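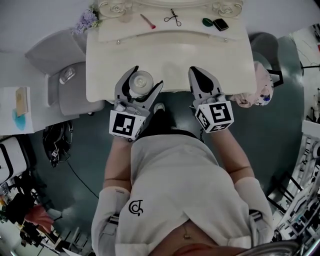 **Team Mudstead build thread: vanity tidy-up task, page 4**

**torquewrench_lu** · 2019-02-08

OK so progress report for the club, and a question at the end. We're still on the vanity task for our student project (pick up makeup items, put them back in the right spots, don't fling anything). I did a bunch of demos with the two hand-held grippers and I think I finally get why last semester's group complained so much about small stuff!

Jars are great. Round, chunky, easy to see, the jaws just close on them. The compacts are okay if you come in from the side. The makeup brush is a pain and the eyelash curlers are my sworn enemy. I must have grabbed at those things for twenty minutes straight before I got a run I liked.

We're at 165 demos we'd keep. The plan we handed in says 3,000 by June, which, um. Does anybody think we need that many? Or can we do fewer and make them cleaner?

**pidtuner**

Fewer and cleaner. I said this in the planning meeting and I'll say it again. Our Fodach entry last year had 2,796 demos and a good chunk of them were garbage, people rushing on a Friday to hit the number. The arm learned to hesitate over everything just like we did.

**soggy_noodle**

Disagree!! The hesitating was a labeling problem. We went back and trimmed the dead time at the start of each run and it got way better, you'd left the team by then. More demos helped us every single time we added them. I'd keep the 3,000 and split it between more people so you aren't doing them all yourself.

**pidtuner**

It got better on the mugs. It never got better on the spoons, and curlers are a lot closer to spoons.

**soggy_noodle**

Fair on the spoons, I'll give you that one.

**gearhead_mo**

Can I ask a dumb question from the build side? Are you using the same fingers for everything? I printed a longer pointed set for the Zusier gripper and they're much nicer on flat things lying on a table. Terrible on jars though, they roll right out.

**torquewrench_lu**

Not dumb at all! My two don't match at the moment. Left has the angled jaws, right has the black-tipped pointy ones, so I've ended up doing jars with the left and fiddly stuff with the right. I kind of like it that way but I don't know if the rules want a matching pair?

**gearhead_mo**

I read the rules as "two grippers, any fingers." The Van der Linden Cup page has a Q&A about it, second to last one I think. Double check me.

**pidtuner**

It says any fingers but they have to stay on for the whole round. So if left is your jar hand, it's your jar hand all day. Watch out for the layout where the jar starts way over on the right. You'll be crossing arms, and the markers on the cubes block each other when you do that. We lost tracking on a whole batch that way.

**torquewrench_lu**

Ohhh. That might explain my weird jumpy runs from Tuesday. I'd blamed the lighting.

**soggy_noodle**

Could still be the lighting lol. Plot the two marker tracks on top of each other and see if they drop out at the same moment. If only one goes, it's probably getting covered.

**torquewrench_lu**

Will do. And for the curlers, do I pinch the handles or the top part? I've been doing both and I'm guessing that's bad.

**pidtuner**

Pick one and throw out the other half. Handles, if you're asking me.

**soggy_noodle**

Noooo don't throw them out, tag them! You can always leave them out of training later.

**gearhead_mo**

Tag them. Also send me the gap you need for the brush handle and I'll print you new tips this weekend, I've got 70 grams of the rubbery filament left and it's just sitting there.

**torquewrench_lu**

Yes please! I'll measure it tonight and post it here. Going with tagging for now, and I'll aim for handles from here on. Still undecided on the 3,000.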